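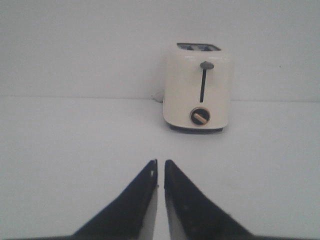
I bought the Tedier two-slice toaster in December to replace a Toma that had stopped popping up on its own. It has been in daily use since then, mostly for sandwich bread in the morning and frozen waffles on weekends. The body has rounded corners and a glossy off-white finish, with a dark base, and the controls are all on the front. There is a lever and a round dial under it with a tan pointer across the middle. I like this layout. The toaster sits with its long side against the wall and I can still reach everything.

Toasting is even on both sides of ordinary bread. I keep the dial at 3 for white and go a little higher for rye. The second round comes out darker than the first, so I turn it down a notch when I'm making toast for everyone. Waffles straight from the freezer need two rounds at a low setting. One long round burns the edges.

The slots take a regular bagel half without forcing it. Thick slices from a bakery loaf are a different matter. Anything I cut by hand tends to catch on the way up, and I have had to unplug it and work the bread loose with a wooden spatula. The Tevitz I looked at in the same store had wider slots but took up a lot more counter.

The lever is on the small side. It moves smoothly and stays down, but there is no extra lift at the end, so an English muffin sits too low to grab. My neighbor Colette Langlois has the Mura model and hers raises the bread another inch. I would have paid a bit more for that.

Cleaning is easy. The crumb tray slides out the back, and the outside wipes down with a damp cloth. Fingerprints show on the gloss when the light hits it. The cord is short, and mine just makes it to the outlet by the sink.

It does not beep when it finishes, and the pop is loud enough to hear from the next room. Four stars. I took one off for the thick bread problem and the low lift.

Posted Jan 21, 2022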